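讲稿备注：多指手抓取的仿真验收规矩
10月11日，下午场，Navulach 小报告厅

（上台先喝口水，等后排坐下再开口。）

大家好，我是做抓取仿真的，在 Isby 项目里管验收。今天不讲算法，讲规矩，就是我们组里那份被人嫌啰嗦的操作守则。先打个预防针，里面有几条是我自己犯过错之后写进去的，待会儿讲到哪条是我的锅，我会自己招！

第一块，命名和留档。每跑一次仿真，场景文件、物体网格、摩擦参数、随机种子，四样要存在同一个目录里。以前我们只存结果，三月份有一批数据想复现，种子找不着了，716 次抓取全部重跑。这个是我的锅。（停一下，一般会有人笑。）

从那以后，目录里缺一样，脚本就直接报错退出，谁来说情都没用。

第二块，物体怎么选。方块、圆柱当然要测，但验收单上必须有形状不规则的东西，表面坑坑洼洼、边缘不整齐的那种。规则物体上跑得漂亮的策略，换一个疙疙瘩瘩的东西，接触点一下子就乱了。还有一点，碰撞网格和显示网格要分开检查，渲染出来好看，不代表物理引擎也是这么算的。（这里切图，别急着翻页，让大家看一会儿指尖的位置。）

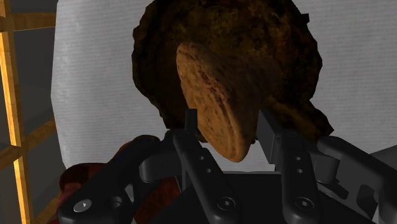 图：仿真画面，深灰色多指手与一个表面粗糙的棕色块状物，中间和右侧手指的指尖靠近浅色椭圆面的下方。

看这种画面的时候，我们要求评审的人先看接触，再看姿态。右边那根手指的方块状指尖顶着物体右下，中间这根上头有个细细的销子，离物体底面非常近。那它算碰上了没有？光看图我不敢说，你也别说。守则里写得很死：接触以引擎输出的接触力为准，截图只当参考，不能当判据。阴影里的东西最会骗人，我吃过这个亏。

第三块，什么叫“抓住了”。各组的说法都不一样，我们跟 Olaniyan 那边对数据的时候差点吵起来。现在统一成：提起之后保持 2 秒，中途不许掉，也不许靠背景里的架子或者别的东西托着。每个物体至少跑 60 次，初始位姿要打散。失败的记录一条都不删，连同失败原因一起交上去，写“不明”也可以，空着不行。

（有时间的话讲 Jemden 平台的接口，没时间就跳过，让大家会后看附录。）

第四块，上真机之前。仿真过了，只能说明有资格排队。真机第一轮限速、限力，急停按钮旁边必须站人，这个人不能同时看屏幕写代码。我知道大家都觉得自己可以一心二用，我也这么觉得，所以才要写下来。换了指尖、换了螺丝、动过关节限位，都算改硬件，仿真模型要跟着更新，再走一遍验收。

这一条是 Amarachi Abubakar 坚持加的，当时我嫌麻烦，跟她磨了好几轮，最后还是她对。

最后说说守则本身。现在的版本超过 200 行了，确实长，新来的同事看着头疼。我的建议是先读前两页，剩下的做到哪步查到哪步。觉得哪条不合理，提修改单，写清楚你遇到的情况，别私下绕过去。

（问答。要是有人问软物体，就说还在试，别展开，上次展开就收不回来了。）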